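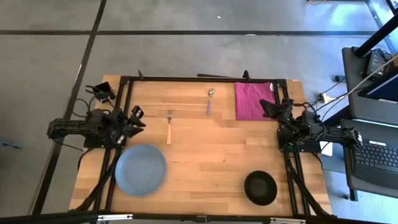

Ticket: left arm lagging behind leader during recording, table setting task
Status: open, then solved, then open again, now solved (I hope)
Station: Kilport
Software: Xaba recorder, the December build

Hi all, I'm going to use this ticket as a running log because I keep losing my notes, so sorry in advance for the length.

What I'm doing: collecting two-arm demos for the place setting task. Towel gets laid out, plate goes on it, fork on the left, spoon on the right, bowl at the top. The goal is 200 good episodes so we can train the first policy and see if it's any use at all. I drive both arms from the leaders, and the recorder saves joint positions plus the camera streams.

What's wrong: I got to episode 78 with no complaints and then the left arm started to feel mushy. I move the leader, the follower thinks about it, then it catches up in a little jump. The right arm is fine. It's worst when I'm going down for the fork, and that's the one grasp where I really need it to be crisp, because the handle is skinny and if the gripper arrives late I just shove the fork across the wood.

First round of checks

Power cycled both arms. No change.

Swapped the left and right leaders in the config. The lag stayed with the left follower, so I stopped blaming the leader. (I was so sure it was the leader. I had already typed half a message to Drirham asking for a spare!)

Reseated every servo connector on the left arm from the base out. One at the elbow felt a bit loose and I got excited, pushed it home, ran a test episode, and it was exactly the same. Oh well.

Checked servo temperatures in the Xaba panel. All of them normal, nothing flagged.

Ran the left arm with the wrist camera turned off in the recorder. Lag gone! Turned the camera back on and the lag came back within a few seconds. I did this three more times because I didn't trust it.

So it's a USB thing

The left arm's serial adapter and the left wrist camera were sharing one hub, and the right side had each device on its own port. I don't know why I set it up like that, probably I ran out of reach on a cable and grabbed whatever was close. I moved the left adapter over to its own port on the laptop, restarted the recorder, and the arm felt great again. Closed the ticket, felt clever, recorded until dinner.

Reopened Sunday, 10 in the morning

Not so clever. The arm feels fine to drive, but when I played back the new episodes next to the old ones, the left camera was behind the joint data. You can see it best on the fork grasp — the joint log says the gripper is closed and the video still shows it open, hanging there over the fork. The right camera lines up just fine.

I went back through the old episodes and the first ones are good. The gap starts creeping in shortly before I noticed the mushy feeling, so some of what I had counted as good isn't. Kind of a bummer. I'd much sooner find it now than after a night of training, though.

Asked in the Poltstead channel if anyone had seen this, and somebody pointed me at the buffer setting in the recorder. The December build changed the default so the camera reader holds on to frames when the bus gets busy and hands them out late, with the time they were handed out as the timestamp. The old default threw stale frames away. So my hub problem made the delay, and then the buffer kept it going even after I fixed the hub, because I had bumped the value up myself at some point while poking at things and the config got saved. My fault, that part.

Fix, in the order I'd do it next time

1. Arm adapter and wrist camera on separate ports, both sides. No hub for either one.
2. In the recorder settings, set the camera buffer to 2. Mine was way higher.
3. Turn on "drop late frames" and save the profile, then quit all the way out and start again. Just reloading the profile did nothing for me.
4. Record one short clap test: close both grippers fast, open, close, and step through the playback. Video and joints should agree on both sides.

After that I recorded a handful of new episodes and the left side matches. Driving feels good too, even on the fork.

What I'm doing about the bad data

I'm tossing every episode from the stretch where the left camera is off. I did think about shifting the video to match, but the delay isn't constant inside an episode, it grows when both arms move together, so I'd be guessing. Easier to drive them again. I'm also moving the fork, spoon, plate and bowl around more between episodes than I did the first time. Looking back, I had gotten lazy and the plate was ending up in the same corner over and over.

Update, end of the week

Episode 182 is in and the clap test still passes. I run it at the start of each session now and again after lunch. The only new oddity is the right gripper snagging the towel when it lifts off, which looks like me letting go too low, so I'm not opening anything for that yet.

Could whoever looks after the default profile put the buffer value back to what it was before December? Anybody setting up a fresh station is going to get the new one. I'll leave this open until that's done and then it can be closed.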